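Play kitchen table, Idcombe hall - the gallery

Pictures from the toy kitchen corner, put up in a rush so sorry for any muddle. More to come when Bernadette finds her memory card. Captions are mine, blame me. Only the one up so far, the rest are listed underneath so you know what's on the way.
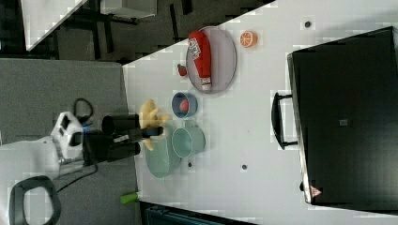
Banana, green bowl, mug. Ketchup on the pink plate, strawberry gone off on its own.

A few notes on the set while I'm here, as people keep asking.

The banana. Everyone's favourite, always has been. Came in the first box we bought, and it's been through the wash more times than I can remember. If you have one like it at home and it's spare, we'd have it gladly.

The bowls. Mixed lot. The light green one is the salad bowl, or the washing up bowl, or a hat, depending who you ask. The blue one is smaller and gets used for fruit mostly. Please don't stack them wet, they stick together and then I have to get a butter knife in.

The mug. Nearly matches the green bowl but not quite. Bought seperately, from Pramex, when they were clearing the shelves.

The plate. Pinky purple, with a rim. Good for pretend chips. We did have more of these, so if one has gone home in a coat pocket just pop it back, no questions.

Ketchup. Goes on everything including the strawberry. Do give the bottle a wipe at the end.

Strawberry. Small, easily lost, lives under the radiator half the time. Check there first.

Still to be added, when I get to it:

The tea towel line - Cecilia Nyarko's idea, string and pegs along the window wall, works a treat.

The shelf from the Mac Mathúna shop. Up at last, and level, more or less.

The big sort-out on 06/10/2023. Everything out on the floor, 188 pieces once the odds and ends had gone in the bin. Cecilia wrote them all down, I just passed things over. List is in the blue folder if you want to see it.

The Gatix crates, labelled. One for food, one for dishes, one for "don't know". The last one is the fullest.

Putting away - food in first, then dishes, heavy things at the bottom. Lids on please, the dust in that cupboard is something else. Wipe the table down too, it's white and shows every mark.

If you've got pictures of your own from the kitchen corner, hand them to Bernadette Ó Riain at the door or leave them in the envelope by the kettle. Names on the back, pencil not biro. She'll scan them in and you'll get them back, might take a week or too.

Next lot up before the end of October, hopefully.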